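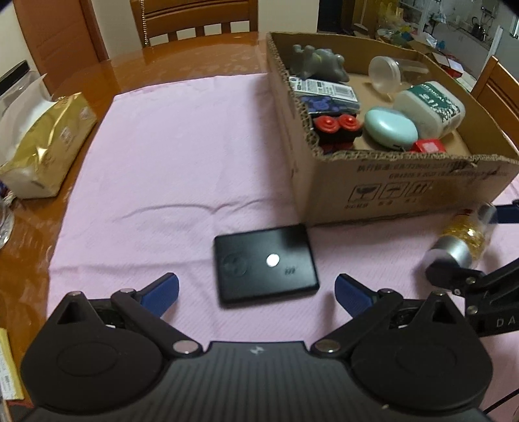 Fig. 2 – Boîtier posé à plat sur un linge, table en bois.

3. Mise en place du boîtier Menley

Le boîtier peut être posé sur un meuble ou fixé au mur avec le support Skaltau (vendu séparément). Pour une fixation murale, reportez-vous à la section 4.

3.1 Choix de l'emplacement

1. Choisissez une surface plane et stable, à l'écart des radiateurs et du soleil direct.
2. Laissez un espace libre de 200 mm entre l'arrière du boîtier et le mur.
3. Sur un meuble verni ou ciré, intercalez un linge ou un tapis fin pendant l'installation.

Remarque : les patins adhésifs se trouvent dans le sachet d'accessoires. Collez-les une fois l'emplacement définitif choisi.

3.2 Raccordement

1. Branchez le câble réseau sur le port LAN, puis l'autre extrémité sur votre routeur.
2. Raccordez le bloc d'alimentation au boîtier, puis à la prise murale.
3. Attendez que le voyant passe au vert fixe. Le premier démarrage peut durer 4 minutes.
4. Ouvrez l'application Zaria et sélectionnez « Ajouter un appareil ».

ATTENTION : utilisez uniquement le bloc d'alimentation fourni. Ne débranchez pas le boîtier pendant la mise à jour du logiciel.

Si le voyant clignote en orange, maintenez la touche Reset enfoncée pendant 3 secondes et reprenez à l'étape 3.

Révision du 08/01/2019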